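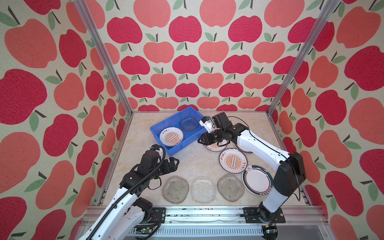
Godelieve Claeys has worked at the dishroom of Vanhove for 11 years. The company rents plates, bowls and glasses to restaurants and party organisers in Ternville, and everything comes back dirty, in the wrong bins, and mostly on the same morning. When I met her in July she was drinking coffee on a turned-over crate at half past six, before the first van.

"My job was always two jobs," she told me. "The washing, and then the sorting. The washing we gave to a machine long ago and no one cried about it. The sorting stayed with us, and the sorting is where your back goes."

Since the spring a part of the sorting is done by pairs of small robot arms, which came from a supplier named Mirneck. They take plates and bowls and put them in bins. The ceramic goes well, according to Claeys. The clear glass is more difficult.

"A white plate with a pattern on it, they find it quickly. But we have glass plates with a bumpy surface, you can see the table through them. For me it is also not easy when I am tired! In the first weeks I stood next to it and I wanted to take the plate out of its hand and do it myself."

Did she do it? She laughs. "Two times. Then Deirdre saw me."

Deirdre Gallagher is the shift manager. She came to Vanhove from a laundry in Nomville, where she had seen a badly prepared automation, and she says she did not want to repeat it. At the laundry the staff heard about the new machines on the day they were delivered. In Ternville she asked the sorters first which work they would like to lose.

"I expected they would say the heavy bins," said Gallagher. "But most of them said the mixed returns. You get one bin with plates of four different restaurants, each with its own rim and its own logo, and you must look at every one. After 90 minutes of this you don't see the difference any more, and then the wrong plates go to the wrong customer and I get the telephone call."

There are 11 people in the morning shift, the same number as before. What they do has changed, and not everybody is content with it. Two colleagues asked to move to the vans. Claeys herself now spends a part of the day checking for chips and cracks, and another part with a tablet, where she marks what the arms did wrong. On her worst day she marked 164 mistakes. She remembers the number because she wrote it on the wall of the canteen.

"In the beginning I felt like a teacher of a slow child," she said. "Now it is better, but it's a lonelier work. When we sorted by hand, we stood four at one table and we talked. I knew whose daughter had an exam. Now I stand with my tablet and the others are behind the dryers."

Gallagher knows this complaint. On Wednesday she has moved the chip control to one long table, so that people can work together again for at least some hours. She would like to do it on more days, but the floor is small and the table blocks the way to the vans.

I asked both women about wages. Gallagher said that the people with the tablets receive a supplement, and that it is in their contracts. Claeys confirmed it, and added that she finds it too low.

"I teach the thing what I know after 11 years," she said. "That has a price, no? I said this to Deirdre, and she wrote it down. I am still waiting."

Then the first van was at the door, and she put her cup in the sink.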